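Open day at Kasell, and yes, I went for the storage bins

So the Kasell open day was on a Tuesday, which meant taking the afternoon off, and I have zero regrets! I've been buying their blue bins for my sewing room for years (the small ones that hook onto a rail) and I always wondered where they came from. The bus from Drirkano drops you right at the gate, there was free coffee, and they handed out a map that I lost in five minutes.

We started in the warehouse. Merike Avotiņš took our group around and she talks even faster than I do. They keep 1,389 different items in stock, from tiny clips to the big lidded tubs, and the building smells like a new shower curtain. After that came the sorting area, my favorite part, with smooth gray-green worktops and the bins up on their rail at the back.
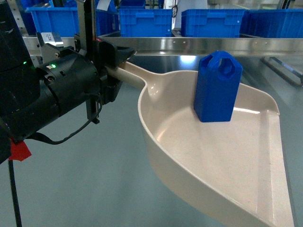 Blue bins behind the rail, and a block in the scoop

I want that rail. I asked about it and Merike says they sell it by length in the shop, so guess who is measuring her wall this weekend. The bins come in the Valto range now too, with a deeper front, but I still like the old shape better. My friend bought the Valto ones and her thread spools sink to the bottom and vanish.

Next we squeezed into the color room, where you could handle samples and vote on a new shade for next May. I voted for mustard. Up to 500 people came through that day, they said, and it felt like most of them were in there with me.

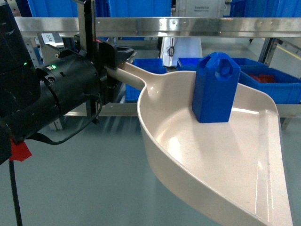 My shopping list had exactly one thing on it, a new dustpan, because mine cracked down the middle over the winter. I'm picky about these! The cream one with the blue block in it has what I like, a long rounded handle that flares into a wide, shallow scoop, with raised sides. I looked for that shape in the shop afterward and came home with one, plus four bins and a tub I have no room for.

Lunch was at Rimkutė across the road, good beet soup, slow service. Go early if you want parking.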